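**Pronis puts two tidying robots on day shift at Bowen office building**

Staff keep their jobs and move to work they asked for

2019-03-05

Pronis, the building services company, has started using two mobile robots for routine tidying at the Bowen office building. The robots, both Zukum models with two arms, work on the ground floor and in the visitor areas. They pick up bottles and cups, straighten pillows and clear small litter from the floor and the tables.

The Bowen cleaning team has 16 members. No one on the team has lost a job or hours as a result of the change, and Pronis has agreed in writing with staff that this will stay the case until the contract is next renewed.

Until now, two people on every day shift spent most of their time walking a loop of the waiting areas and meeting rooms, picking up what visitors had left behind. The loop had to be repeated all day and left little time for anything else. With the robots taking over most of it, those hours go to kitchens, restrooms, glass and floor care, which tenants had raised as problem areas in the last building survey.

"People on the team told us the loop was the part of the job they liked least," said Gwion Probert, operations manager at Pronis. "It's a lot of bending and a lot of walking for a few bottles. We looked at that job first for that reason."

The robots do not work alone. A member of the team is on the floor with them during every shift and decides what they do and in which order. When a robot can't tell whether an item is trash, it leaves it in place and sends a message to that person's phone. A half-full bottle is a common case, and the rule at Bowen is that a person makes the call. The robots do not handle bags, coats, laptops or paper, and they do not empty bins that hold glass.

Meirion Llewellyn has worked at Bowen as a cleaner and is now one of four floor leads, a new position that comes with a higher hourly rate. He said the first weeks were slow.

"It would stop in front of a chair and wait, and I'd have done the whole room by then," Llewellyn said. "It's better now. I still check behind it. What has changed for me is my back at the end of the day, and that I get to finish things. Before, you'd start on the kitchen and get called back out to the lobby."

Floor leads receive 70 hours of paid training. The course covers starting and stopping the robots, changing tasks, clearing simple faults and keeping records of what was missed. Training takes place during normal working hours. Other members of the team can apply for the next course, which begins in September. 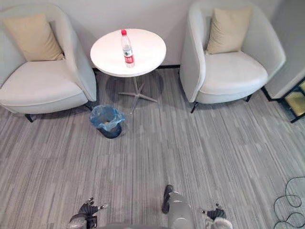 *A Zukum robot at work near a seating area, seen from the robot's head camera.*

Some of the work has turned out to be harder for the machines than expected. Soft items such as pillows take several tries, and thin bin liners remain a job for people. Cables on the floor are a problem as well, and floor leads move them out of the way before a robot enters a room. Pronis and Stenda, the company that installed and services the robots, review the list of missed items together and adjust the tasks.

Camera images from the robots are used for steering and for checking faults. They are not used to measure the work of individual employees, and staff can ask to see what has been stored. Signs at the entrances tell visitors that robots are in use.

Pronis will decide after the September course whether to bring the robots to the upper floors. Team members will be asked for their views before that decision is made. There are no plans to run the robots at night or without a person present.

**About Pronis**

Pronis provides cleaning, reception and maintenance services for office buildings.

**Contact**

Gwion Probert, Operations Manager, Pronis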